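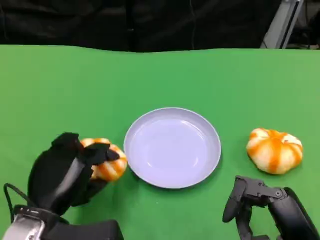

Two striped pumpkins and the pale plate on the green top.

Orach table-setting set: read me first

Hi! I'm Vilhjálmur Fogh and I look after the Orach set, a pile of short recordings of small things being put on and around a plate. I started it in April and kept going well past the point where I'd meant to stop (green tabletops are oddly soothing to look at).

What's in it

There are 1076 recordings. I suggest 1000 for your main work and the leftovers for checking, but split it however you like. The props are play-food sized: little pumpkins, some yellow pieces, a shallow round dish. My favourites are the orange and white pumpkins, and I'll admit they get more than their fair share of table time!

Colour notes

The plate is a pain. It's listed as "lavender" in the labels, but the middle can go nearly white under the lights, so please don't sort by colour alone. I've spelled it "colour" in every field name too, so watch for that if your script goes looking for the other spelling.
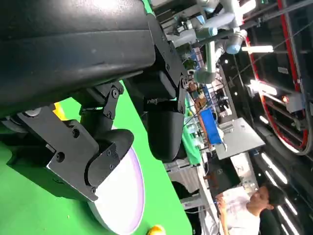 Close in on the plate, with the purple tint showing at its rim.

The close views show a lot less of the table, so a piece of play food may only peek in at the bottom. I left those in.

Folders

undovach: wide views
tristavero: close views
notes: my scribbles, 35 pages, very patchy

Known problems

50 recordings have the wrong prop name. The fixed list went up on 9th June, so grab the folder again if yours is older. The lighting isn't matched between sessions and I don't plan to fix it.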